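4.2 Collecting the demonstrations, and what we think they are worth

The case for teaching a manipulator by demonstration is usually made in one sentence: a person already knows how to do the task, so let the person show it. We began this work believing a weaker form of that claim, and we ended it believing a weaker form still. This section sets out how the Cirkus set was gathered and why we would ask readers to be careful with any success rate trained on it, including ours.

Two modes were used. In the first, which we call hand guiding, the operator holds the arm and moves it through the task. In the second, remote control, the operator works a leader device and watches the arm from a short distance. Both modes write to the same log format through the Donura recorder, and the policy never learns which mode a given episode came from. We kept 631 episodes after filtering. The filter drops an episode if the operator flagged it or if the log has a gap, and nothing else. In particular it does not drop slow episodes, clumsy episodes, or episodes in which the operator changed their mind halfway.

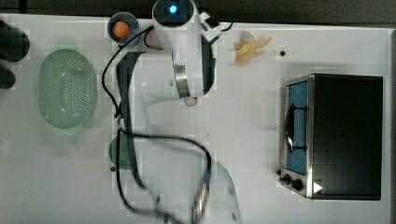

Operators were told the goal in words and were left to choose their own path to it. We thought this would give variety, and it did, of a kind that is hard to learn from. The same instruction drew wide sweeps from one person and short, careful drops from another, and the policy in its first form averaged the two into motions no operator had made. Clutter added to the problem. With a toaster oven taking up one side of the table and a colander on the other, there are only so many sensible ways across, yet people differed even on which to prefer. The cabling also matters more than the literature lets on. Cables lie across the tabletop in long loops beside the arm in Figure 1, and in interviews several operators told us they steered around them out of habit. A policy that copies the path copies the habit as well, and it has no way of knowing what the habit was for.

We do not want to overstate this. Averaging between modes is a known failure, and there are known treatments for it. The Lindqvist loss handles the plain two-path case well in our hands. What it does not handle is an operator who hesitates. A pause over an object can mean that the person is lining up the fingers, or waiting for the arm to catch up, or thinking of something else — and in the log all of these look alike. We tried trimming pauses by a speed threshold. Scores on short tasks went up, and scores on grasping went down, which suggests that some of the pauses were doing work. 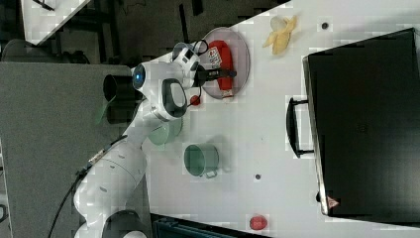 Grasping deserves its own paragraph for that reason. Reported gains from hand guiding over remote control are often largest here, and the usual reading is that the operator feels the contact and so places the fingers better. Our data fit that reading only in part. Hand-guided episodes did end in firmer grasps, but they also came mostly from the operators with the most practice, who liked the mode and asked for it. Once we matched episodes by operator, the gap shrank to a size we would not defend. Earlier studies that do not report who gave which demonstration can't rule out the same effect. We include our own earlier report on the Brasetti tasks in that complaint.

There is also the question of what the policy sees. An overhead view gives the layout of the table, while the wrist view gives the last stretch of the approach, and it is the wrist view that the trained policy leans on. When we blanked the overhead stream at test time, performance barely moved. When we blanked the wrist stream, it collapsed.
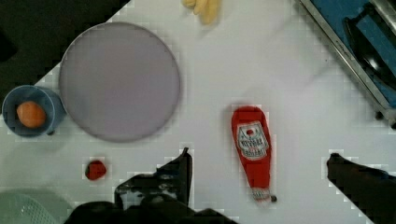
One could take this as good news, as it means a single cheap camera may be enough. We read it with less comfort. A policy that depends on the final approach has learned to close on whatever sits between its fingers, and a test with well-spaced objects rewards that without asking whether the right object was chosen. We therefore reran the evaluation with the target moved close to a second object of similar color. The details are in Section 5. The short version is that the ranking of the methods changed, and the best method under the old test did not stay best.

Finally, a note on scale. We trained each model for 2000 steps with 3 random seeds, and held out 80 episodes for validation. More seeds would be better. The spread between seeds was in several cases as wide as the difference between the teaching modes, and any table that prints only the mean of such runs — ours would have, in an early draft — is claiming a precision it does not have.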